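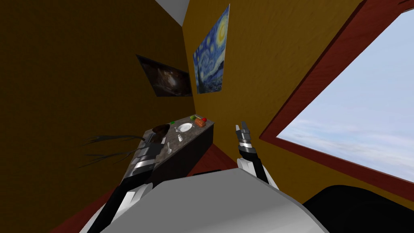

Page 12 of 304

**Home & Decorating › Paint and Walls › "Colour drenching" and dark feature walls: does any of it work?**

---

**plasterpete_** wrote:

Going back to what was said on the last page about the dark wall making a room "feel bigger". I've read this claim in every paint brochure since we bought the house and I have yet to see any evidence for it. A dark wall makes a room feel darker. Then you put the lights on at three in the afternoon.

We did the short wall of our back bedroom in a brown from Zarkum, two coats, then a third when the old magnolia grinned through. My wife likes it. I think it looks like the inside of a teapot.

---

**Emiko Yoshida** wrote:

> A dark wall makes a room feel darker.

Depends where the window is, surely? If the window is in the dark wall you get glare, because your eye keeps jumping between the bright bit and the brown bit. Put the dark colour on the wall beside it and keep the window wall lighter. Brown next to mustard works quite well that way, and a reddish wooden window frame sits happily in yellow. I wouldn't try it with white uPVC.

I agree the "bigger" thing is nonsense though.

---

**skirtingboard_sue** wrote:

Mustard is the one I'd argue with. Everyone picks it off a card the size of a stamp and then gets a whole wall of it. Under warm bulbs it goes the colour of piccalilli. I had it for 90 days and painted over it.

---

**Mounir El Sherbiny** wrote:

Sue, which mustard? They aren't all the same. The Prolten one is quite green. The Alva one has more red in it and behaves better in the evening. I've used the Alva in a hall and a dining room and had no complaints from either customer.

What I would question is the price. The "designer" version of that shade is nearly double, and you're paying for the name on the tin. Ask the person on the counter what's different about it and watch them read you the label.

---

**plasterpete_** wrote:

No complaints that you heard about.

---

**Mounir El Sherbiny** wrote:

One of them rang me back in April to do the landing in the same colour, so I'll take that as a yes.

---

**gloss_or_bust** wrote:

Can we talk about what goes ON the wall? Someone earlier said never hang a dark picture on a dark wall because it disappears. I'm not convinced. A nebula print on brown is fine if there's a lighter patch in it somewhere. It's subtle. Starry Night on yellow is the opposite, the blue jumps straight out at you from the doorway.

My worry is having the two of them either side of a corner. They end up competing and you don't look at either one.

---

**skirtingboard_sue** wrote:

Starry Night has been on every student wall in the country. I'm not a snob but come on.

---

**Emiko Yoshida** wrote:

You're a bit of a snob, Sue. It's popular because people like looking at it.

On the corner question, I'd line up the middles of the two pictures and leave it at that. The magazines have rules about the gap and none of them agree with each other.

---

**plasterpete_** wrote:

Has anyone tried that Dastus wipeable matt? The tin says you can scrub it. I've been told that about four different matts now and every one went shiny where I rubbed it.

---

**Mounir El Sherbiny** wrote:

Tried it once. It wipes. I wouldn't say scrub. On a dark colour you will still see the patch if the sun comes in from the side – and it always does. For brown I'd go for an eggshell and put up with the sheen.

---

**gloss_or_bust** wrote:

Eggshell on a bedroom wall? With old plaster? You'd see every lump.

---

**Mounir El Sherbiny** wrote:

Then fill the lumps first. Pete can do it, it's in his name.

---

**plasterpete_** wrote:

I was a postman.

---

*Go to page: 11 | **12** | 13*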